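Do refillable pens save any money, or is that a story stores tell?

Asked in April, viewed 743 times, 2 answers

My son's school list wants 30 pens. I write by hand most of the day too, so we go through a lot of ink in this house. A friend swears by refillables and says she has paid for hers many times over. I'm not sold. The refills cost nearly as much as the cheap pens I buy now, and we lose pens long before they run dry. Has anyone kept track of this? I don't want to hear how nice they feel to write with.
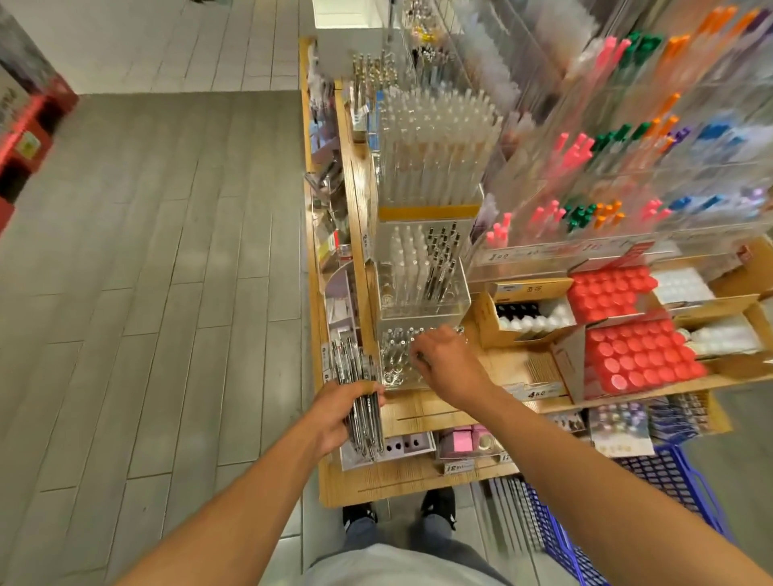
Gachanja: Depends on who is holding them. If your kid loses pens, a refill is wasted money. I'd want to see the receipts from your friend before I believed "many times over." In my house it was close to a wash.

Comment from the asker: That's what I suspected. She had no receipts.

Answer 1 (accepted)
Posted by Plolletti

I'm suspicious of every "lasts longer" claim on a package, so I tested it myself. Same notebook, same desk, one cheap clear stick pen and one refillable gel. The stick pen filled 534 pages. The gel refill quit well before that, and it cost more. The label said "long life." Long compared to what?

Gel ink goes down thick and runs out fast. Ballpoint paste goes a long way. If you want to save, the type of ink matters more than whether the pen opens up. A refillable ballpoint might beat a stick pen if you keep the same one for years. Do you? I don't.

Check the price per pen on the multipacks as well. At my store the big pack cost more per pen than the small one, and there was a "value" sticker on it.
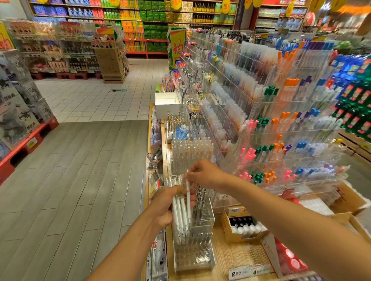

Answer 2
Posted by Gallo

just buy whatever is cheap, its a pen. my kid brings home more than he leaves with. refills never fit right anyway, I bought 2 that were supposed to be "universal" and they rattled

Reply from Skillus: Universal usually means it fits the pen they sell next to it. Measure the old one before you buy.

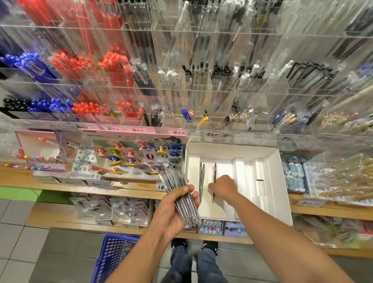
Pens sorted by color at a stationery store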